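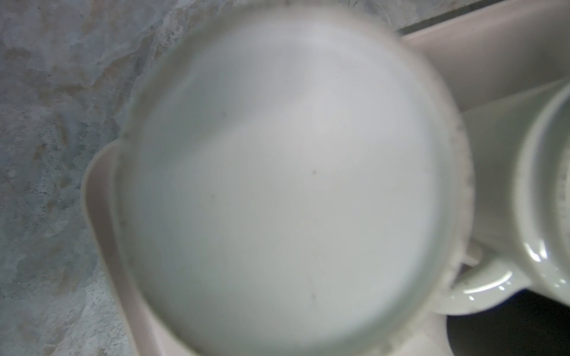
Environmental test chambers are bought on the strength of a data sheet, and the data sheet is almost always written for an empty chamber. This is the central weakness in how our industry specifies temperature and humidity equipment, and it deserves more attention from buyers than it receives. Few products that enter a chamber are as uniform as the specification supposes. Even a plain white ceramic mug has a raised foot rim, a surface that dips toward the center of the base, and, on the one shown, a few small dark specks and a band of grayish speckled residue along the outer wall. An engineer asked to qualify a glazed article of that kind for thermal shock would want to know how air moves across the recess and past the rim. The data sheet will say only that the air in the middle of an unoccupied cabinet was held within a stated tolerance.

It is the position of this office that chamber performance should be stated under load, with the load described, and that purchasers should decline to accept any other figure as the basis of a contract.

The present practice has a respectable origin. An empty chamber is easy to reproduce. Two laboratories in different countries can map the same model with nine sensors, compare results and agree. Manufacturers, including Adeyemi and Lorkell, have built their catalogs on this method for many years, and there is nothing dishonest in it. The difficulty arises when a figure intended for comparing one cabinet with another is read as a promise about the customer's own test.

Consider a case from our own advisory work. A supplier of molded connector housings, Rurton, purchased a chamber with a working volume of 1000 liters to run humidity cycling on finished parts. The acceptance test was carried out with the chamber empty and was passed without remark. In service, the parts were stacked in trays on four shelves, and the trays blocked most of the return air path. Sensors placed among the trays showed that the lower shelves reached the upper temperature well after the controller had begun to count the dwell. The program ran to 200 cycles. The parts on the lower shelves had received a noticeably milder test than those at the top, and the report made no distinction between them.

The supplier repeated the work at its own expense. The chamber manufacturer had met its contract in every particular, and the supplier had no claim.
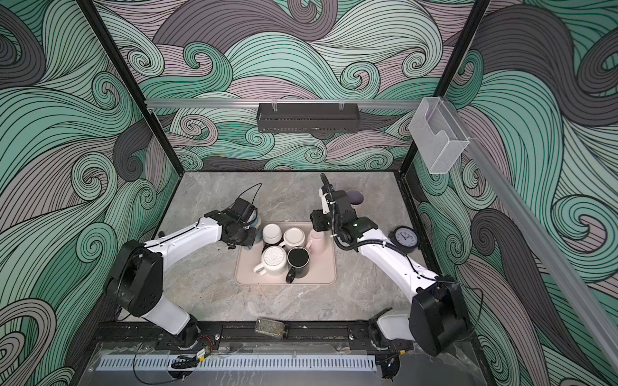

A loaded specification would have exposed the problem at the quotation stage. The buyer would have been obliged to state the mass of the parts, the material, the arrangement on the shelves and any heat given off during operation. The manufacturer would have been obliged to say whether the requested rate of change could be held with that load in place. Both parties would have found the conversation inconvenient, and it would have cost considerably less than the one that followed.

Three objections are commonly raised. The first is that no standard load can represent every customer. We accept this. A standard load is useful for catalogs, and we would welcome one, but a contract can and should refer to the customer's actual load or to a reasonable substitute made from scrap parts. Test laboratories already keep dummy loads for vibration work. Extending the habit to climatic chambers asks very little of them.

The second objection concerns price. A loaded acceptance test takes longer, and the additional sensors must be calibrated. When Cistosum reviewed its own acceptance procedure last October, it put the additional charge at 2909 dollars for a mid-sized chamber, including an extra day of an engineer's time. Set against the purchase price of the equipment, and against the cost of a repeated qualification program, we do not regard this as a serious obstacle.

The third objection is more substantial. Some manufacturers argue that loaded figures will be misused in sales, with each firm choosing the load that flatters its own airflow design. That risk is real. A chamber with strong horizontal airflow will look excellent with one tray arrangement and poor with another. The remedy is disclosure: the load, the sensor positions and the raw readings should accompany the figure. Wanda Nakamura, who has chaired our technical panel on climatic testing since its formation, has proposed that the readings be delivered as a plain data file. A typical overnight run would produce 3072 readings, a quantity any spreadsheet can handle. We support that proposal. A buyer who cannot see the readings cannot judge the summary.

There is also a duty on the buyer's side, and it is often neglected. Purchasing departments continue to issue requests for quotation that give a temperature range, a volume and a delivery date – and nothing else. A manufacturer who receives such a request can answer only with catalog values. If the laboratory manager has not been consulted before the request is issued, the most important information has been left out before any supplier has seen the document. We recommend that no request for a climatic chamber be released without a one-page load statement signed by the person who will run the tests.

Laboratories that already own chambers need not wait for their next purchase. A mapping run with a full load can be scheduled over a weekend, started on Saturday and reviewed when staff return. Where the results show a slow region, the shelf plan can be revised or the dwell extended until every position has reached the set value. Past reports should be examined as well, although we recognize that this will be unwelcome in some quarters.

We intend to place a draft load statement before members for comment. Manufacturers who believe the proposed form is unworkable are asked to say so in writing and to identify the entries they are unable to answer.

Contact the Editorial Office | Copyright Climatic Testing Forum. All rights reserved. | Back to top

This website uses cookies to remember your preferences and to measure visits. By continuing to use the site you accept their use. Accept | Settings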